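Subject: Re: [homecooks] Brown crust in the bottom of a dark inner pot

On a bare evening in May, Zultau wrote:

> Hello all. I have inherited a rice cooker from my aunt, who had it from the
> shop in Cabanatuan, and the inner pot is giving me grief. The inside is one
> of those dark finishes. Every time I make rice there is a brown patch left
> at the bottom, and this last time I also made a bean stew in it, and now the
> patch doesn't come off with a sponge at all. I am afraid to scrub. The lid
> is the other thing. It has a dull film that comes back as soon as it dries.
> Do I throw the pot out? A replacement is more than I want to pay.
>
> Also, is it normal for the rice at the bottom to go brown even when the
> rest is fine?

Dear Zultau, and hello to everybody else too,

Please don't throw the pot out! I have been cooking rice nearly every day for more years than I'd like to put in writing, and I have had that brown patch more times than I could tell you, in good pots and in bad ones, and I have only ever had to give up on one. (That one I ruined myself with a metal spatula, so it doesn't count against the pot.)

Let me take the last question first, because it's the easy one. Yes, it is normal. Rice on the bottom sits closest to the heat, and if you leave the cooker on warm while you get the rest of dinner together, and then while you eat, and then while you talk, it will toast. In my mother's kitchen we fought over that layer. If you like it, scrape it up with a wooden paddle while it's still warm and put a little salt on it. If you don't like it, turn the warmer off 20 minutes after the rice is done and leave the lid on, and it will stay plenty hot for the table.

The stew is a different matter. Beans and tomato and a bit of sugar, if you put sugar in, will glue themselves down in a way that plain rice never does. What I do is fill the pot with warm water to just over the patch, add a spoonful of baking soda, and leave it alone for 40 minutes. Go and do something else. I usually forget about mine entirely and find it the next morning, and it has never come to any harm. Then pour it off, and go round the bottom with a soft cloth or the soft side of a sponge, using your fingers and no tool of any kind. Some will come off and some won't. Do it again. I have had to do it 3 times on a bad one, and the last of it came away like wet paper.

If the finish is peeling, and I mean lifting in flakes so that you can catch it with a fingernail, that's the point where I would stop cooking in it. A stain is only a stain, though. Mine has a shadow in the bottom that I have given up on and the rice tastes just as it should.

Do take the inner pot out of the cooker before any of this. I know that sounds like something you'd say to a child, but I did once pour a whole kettle of water in while my mind was on something else, and I'll leave the rest to your imagination. Take it out, put it on a table where you have room and decent light, and have a proper look down inside before you start. A lot of what looks like damage at the sink looks much less alarming when you sit down with it.

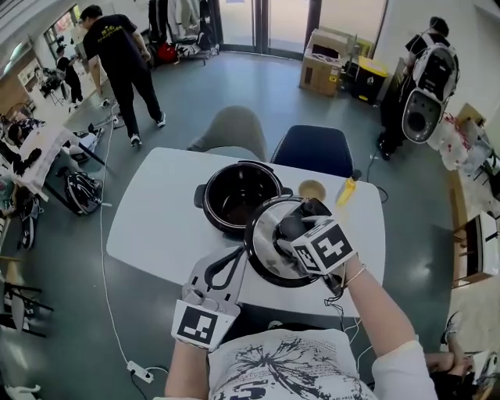
Sania wrote back to me off the list when I was halfway through typing this, and said to pass it along: vinegar for the lid, never for the pot, and don't let the two of them soak together, or the soda and the vinegar just fizz each other out and you have wasted both. She also says she dries her lid the second it's rinsed and hasn't had a film on it since she started doing that.

I agree with every word of it. The film is from your water, most likely. Mix one part white vinegar with two parts water, wipe it over both sides of the lid, leave it while you drink a cup of coffee, then rinse and dry with a clean dish towel. The drying is the whole trick, and I'm sorry to say it's the part I skip when I'm tired. Look around the rim as well, where it meets the pot, because starchy steam collects there and goes gummy, and then people think the lid has stopped fitting. An old soft toothbrush will get it out. And if there is a steam vent on yours, poke the brush through that too.

As for the price, I looked at the Vollon catalog for you, and their replacement inner pot is listed at 2,000 pesos before shipping, so I can see why you'd rather not. If it does come to that, measure across the top and also the depth before you order anything. The pots look alike and they are not alike, and one that sits even slightly high won't touch the heating plate properly, and then you'll have crunchy rice on top of everything else.

One more thing and then I'll let you go. After you get it clean, try rinsing your rice a bit longer than you do now. I rinse until I can see my fingers through the water. It takes that loose starch off, and the loose starch is a good part of what bakes onto the bottom. And give the rice a turn with the paddle as soon as the cooker clicks over, right down to the base, then close it up again and let it rest.

Would you write and tell us how the soaking goes? I'd love to know what sort of beans they were, too. I have a bag of black ones in the cupboard and no plan for them at all.

Warmly, from a kitchen with a pot in the sink as I write

_______________________________________________
homecooks mailing list
To change your settings or leave the list, write to the list address with the word "help" in the subject line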